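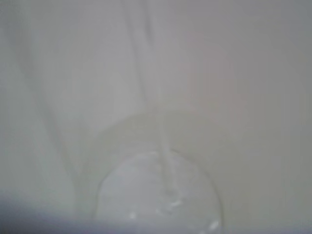 I've been a Wanyama season ticket holder long enough to know better, and still I spent most of last night arguing with myself about whether we should start the freshman at quarterback. The senior is steady, bless him, but he threw for 2,289 yards last year and I swear half of those came against Suvum and Stasto, who couldn't cover a parked car. The kid has a real arm (did you see the spring game?!) and he isn't afraid to use it. I tried to work it all out at the kitchen counter, staring down into a clear drinking glass as if the depth chart might be written in the bottom of it, and I still can't make up my mind.

My gut says let the senior have the opener, then see where we are by October. Hornalau comes to town that month, and they put up 50 on us last time. I'd like somebody back there who can answer.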